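Counting examples

Fri 5 September

We're at 3215 recordings for the Grokell set, and I'm still not sure what we've got. The target for December was set by someone who likes big numbers. I went through 445 of ours last week and threw out 21, mostly ones where I'd dithered over the cloth and then grabbed it badly. Will the model at Barnlow notice they're gone? I doubt it.

What bothers me more is how alike the rest are. Same table, same hands on the tool, same idea of where a sensible person would pinch a bit of fabric. More of that just teaches it my habits.

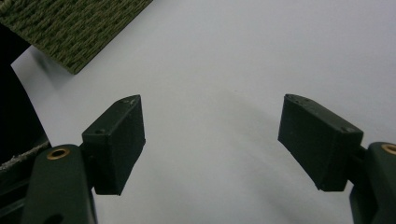

Jaws open, olive fabric still over in the corner.

I'd swap a thousand of these for a hundred done by somebody clumsy. I've asked. No reply yet.

4 comments
Shared 21 times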